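4.2 Glove thickness and ticket handling at the Custbridge depot

Second site was the Custbridge depot, visited in September, after the pilot at Celtthorpe had closed. Unheated hall, doors open most of the shift. Staff there fill in paper tickets for every parcel moved between bays, and the complaint passed on to us by Maribel Mamani (shift lead) was that people pull their gloves off to write, forget to put them back on, and end up with cold hands by the break. We wanted to know how often, and whether the kind of glove made a difference.

We collected 832 tickets over the visit. Of these 85 could not be read by either coder and were dropped. The rest were sorted by glove type, using the slip each worker filled in at the start of shift. Three types in use: thin knit, lined leather, and the padded sort given out by the depot itself. Agreement between coders was good for the first two and poor for the padded gloves, mostly becuase workers swapped them part way through and did not say so.

Koster's older advice, that any glove is better than none below ten degrees, was written for lifting work and says little about writing or pressing buttons. Dambrauskienė comes closer. Her packers kept thin gloves on for nearly the whole shift, took padded ones off almost at once. Our figures lean the same way, though the group is small — 17 workers, all on one shift pattern — and we would not push it further than that.

Fig. 3. Knit glove, fingers curled, near a lit screen.

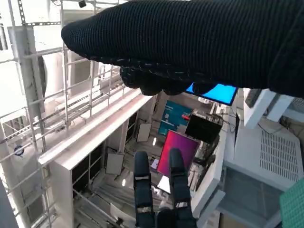

Knit gloves were the ones people kept on. Workers gave the same reason again and again in the interviews run by Yesenia Condori: they could still feel the edge of the ticket. Fit came up less than we expected, warmth hardly at all. The ribbed weave of the black glove in Fig. 3 is the fine kind, and the fingertips are covered, so the type differs from the fingerless ones Dambrauskienė's packers wore and the two should not be lumped together. Touch screens are a seperate matter and we did not test them.

Padded gloves next. Most were off within the first hour. Two workers wore one only, on the hand that held the parcel. See 4.3 for the writing speeds, which were taken at Flusten as well.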